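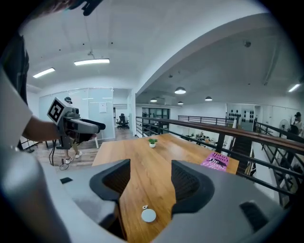 How do I keep a small plant alive on a long table that everybody in the office shares?

Give it one owner, one watering day and one fixed spot, and tell everyone else to keep their cups to themselves. Most plants on shared tables die of kindness. Five people each decide it looks thirsty, and the pot has nowhere to send the water.

Shared table: plant, lamps, and the question of who waters
Posted by Saimi Hyvönen, Jan 22, 2018

We have one long wooden table at Jovton that does for meetings, lunch, spreading things out and anything else that needs an elbow's width. Somebody put a little green plant in a white pot on it in August. I have since become its guardian, mainly by being the person who asked whose it was.

My trouble is threefold. It drops leaves. The pot has no hole in the bottom, which I found out by lifting it up and looking, in front of a client. And the far end of the table gets no daylight to speak of, only ceiling lights, which go off when the last person leaves (usually me, see above under guardian).

I've been giving it a splash every morning. Is that too much? Also, does it have to live on the table? I'd move it, but people have grown attached to it, in the sense that they complain when it isn't there and do nothing when it is.

Lempi Karppinen
Every morning is too much. In a pot with no hole it is far too much. You have been running a very small swamp.

Push a finger into the soil down to the second knuckle. If it feels damp, walk away. If it feels dry, water it slowly, wait a few minutes, then tip the pot over a sink with your hand across the top and let out whatever comes. For a pot that size I'd expect to do this every week or two in winter, more in summer, but go by the finger and leave the calendar out of it.

Better still, get a cheap plastic nursery pot with holes that fits inside the white one. Lift it out, water it at the sink, let it drip, put it back. The table will thank you too. I ruined the finish on a very nice one with a sweating pot and spent three evenings with sandpaper pretending I enjoyed it.

On light: ceiling lights can be enough for the tougher leafy things if they're on all day. If yours gets leggy and pale, it wants a window. You could keep two plants and swap them every 17 days or whatever suits you, one on show and one on vacation.

Niilo Suominen
just get a plastic one. ours at Botgate has been thriving for years and I dust it

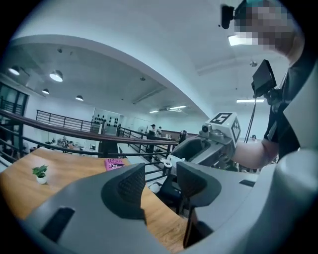 Workplace & Facilities Team: Desks, Tables and Common Areas

Kerttu Valtonen
Lempi has covered the watering, so I'll do the table, having looked after a few of these.

Put the pot near an edge or an end where nobody slides a laptop through it. The dead center seems like the polite place for a plant and is the one place where it gets shoved all day. Stick felt pads under it, or a cork coaster, and lift it when you move it. Dragging a pot leaves a pale arc that will outlast your lease.

Books are another matter. Someone will leave one next to the plant, someone else will water over it, and there will be an email. Agree that anything made of paper goes home or on a shelf at the end of the day. We have a basket for strays. Everything in it is 25 years old and belongs to someone who has left.

For the leaves: pick off the yellow ones, wipe the rest with a damp cloth, and don't feed it until spring. Fertilizer on a soggy plant is like serving dessert to someone with the flu.

Saimi Hyvönen
Thank you both. Finger test done: damp all the way to the bottom, and a bit cold. I've tipped it out over the sink and put a note on my own desk telling me to stop. Niilo, I showed the plant your reply and it dropped another leaf.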